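# 红方块

搬到波特维尔（Potville）的头一个秋天，我把母亲那块白桌布翻了出来。它在箱底压了好些年，抖开的时候一股樟脑味，我站在窗边闻了半天，才舍得往桌上铺。桌子大，布也大，前头垂下去一大截，左边怎么抻都有一道斜斜的折痕。母亲从前是要拿熨斗来对付它的，一面熨一面数落我们把汤洒在哪里、把墨水蹭在哪里。我没有她那份耐心，用手掌抹了两遍，也就随它去了。

藤篮是从阿库夫索普（Arkuvthorpe）的集市上买来的。卖篮子的老太太开口要3,000，我说贵，她便把篮子翻过来，让我摸底，又让我摸那圈辫子一样的边，说编这道边比编整个篮身还费工夫。我摸着摸着就不好意思还价了，最后她自己抹掉了1,000，还嫌我站着挡了她的太阳。坐船回科恩波特（Kornport）的路上，我一直把它抱在膝头，里头什么也没装，倒像抱着一只睡着的猫。

至于那块红积木，来历就长了。
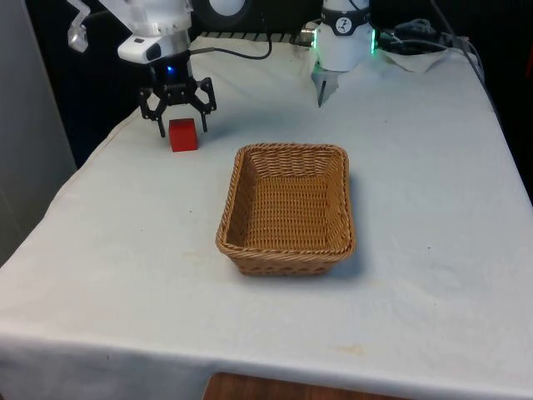 小时候家里有一整盒积木，19块，各种颜色都有，是父亲在船上跑活时带回来的。我和妹妹拿它们盖过码头，盖过灯塔，也盖过一座据说能住下全镇人的旅馆，旅馆的门永远开不了，因为妹妹非要在门口放一块红的，说那是看门人。看门人有名字，叫亚瑟（Arthur）。亚瑟脾气不大好，夜里要收过路钱，我睡前从桌边走过，总得从口袋里摸出一粒想象中的豆子给他，不然妹妹是不许我上床的。

后来搬了几次家，积木一块一块地少下去。有的滚进了地板缝，有的送给了邻居的孩子，有一块绿的据说被狗叼去埋在了梨树底下。母亲收拾屋子的时候什么都舍得扔，偏偏亚瑟一直留着，有时在针线盒里，有时在窗台上，有一年三月我回去看她，竟在糖罐里把他捞了出来。我问她怎么放在这儿，她头也不抬地说，看糖呀，不然你们偷吃。那时我和妹妹早就过了偷糖的年纪，可我听了还是把手缩了回来。

铺桌布那天，亚瑟就从布里掉出来，在地板上弹了一下，滚到我的拖鞋边。我也不知道他是什么时候钻进去的，大概是母亲叠布的时候随手裹了进去，也大概是她有意的，她这人做事常常不肯明说。我把他捡起来，擦了擦，搁到桌上，再把藤篮摆在一旁。白的布，黄褐的篮，红的亚瑟，屋子忽然就有了点住人的意思。

给妹妹打电话，说亚瑟找到了。那头先是静了一会儿，接着她很严肃地问：他现在看什么？

我说看篮子。

篮子里有什么？

我说还什么都没有呢，刚买的。

她说那可不行，看门人守着个空篮子，要闹脾气的。然后我们就篮子里该放什么争了好半天。她主张放核桃，我主张放毛线，她说毛线会惹灰，我说核桃会招老鼠，说到后来两个人都忘了是谁先打的电话，水壶在炉子上叫得像要开船一样。 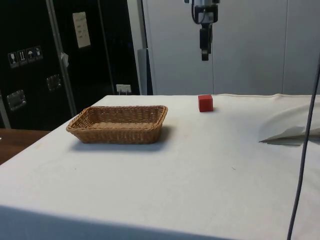
挂电话以前她说，等天再凉一点，她就坐船过来，带2斤核桃，顺便看看亚瑟老了没有。我说积木怎么会老。她说你看看他的角。我把电话夹在肩膀上，拿手指去摸，果然不像从前那样扎手了，也可能是我的手指粗了，这事说不清楚。

那天晚上我热了一碗汤，端到厨房的小凳子上喝，怕洒在母亲的布上。喝完洗了碗，关灯，从大桌旁边走过去，走到门口又折回来。口袋里没有豆子，只有一张去科恩波特的旧船票，我把它对折了一下，放进篮子里。

然后才去睡觉。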